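The Last Table at Rokcombe

The festival of villages in Rokcombe had eighty stalls that year, and ours was the last one, behind the stage, where the wind came in from the harbour. My aunt said it was a good place. People who walk so far, she said, are already hungry.

We came from Mitby by the early bus with four baskets and the big pot between my knees. The driver asked what was in it and my aunt told him "Sunday", although it was no such thing. It was the bean stew that her mother made for weddings. In our village one does not sell it. One gives it, and the guest gives back a song or a story or at least a good word about the bride. But the rent of the stall had to be paid, and so my aunt had written a price on a card, and all the way in the bus she turned the card over on her lap, one side and then the other.

By noon the square was full. On the loudspeaker they said that 2,000 people had come through the gate, and later they said 3,000, and my aunt answered the loudspeaker each time, "And where are they?" We could hear the drums of the hill dancers and see only their feet, under the cloth at the back of the stage. A boy with a paper crown came and asked if we had chips. A couple read our card, looked into the pot and went away politely.

Then an old man sat down at our table. He wore a grey coat that was too warm for the day. He did not read the card. He put both hands flat on the wood and said, in our language, with the accent of the people from the other side of the river, "Is it the Moradi way, or the way with vinegar?"

I must explain that Moradi is the upper part of our valley, and that the people there and the people below have not agreed about vinegar for longer than anyone remembers. My aunt stood very straight.

"Without vinegar," she said.

"Good," said the old man. "I married a woman from below. Fifty years of vinegar."

She filled a bowl for him, much too full. He ate slowly and did not speak. When he had finished he wiped the bowl with bread, looked for his purse, and my aunt put her hand over the card so that he could not see it.

"You know how it is paid," she said.

He thought for a moment. Then he sang. His voice was thin and he had lost some of the words, and where he had lost them he hummed – but it was the song for carrying the bride over the water, and my aunt knew the missing words and gave them to him one after another. Behind us the drums had stopped. Some of the dancers came round the stage with their bells still on, and they stood and listened, and after them came the people who had been watching the dancers.

We sold everything before four o'clock. I say sold, but the card was under the pot by then, and what we had in the tin was coins, a bus ticket, and a button. There were also three songs, one of them rather rude.

On the way home I asked my aunt how we would pay the rent. She was holding the empty pot herself now. She looked out at the fields a long time.

"In January," she said, "I will make it with vinegar, and that one I will sell."

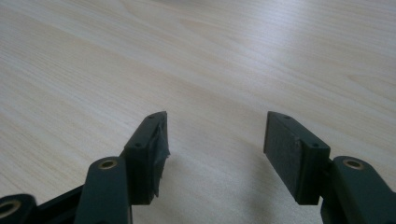
A bare wooden tabletop.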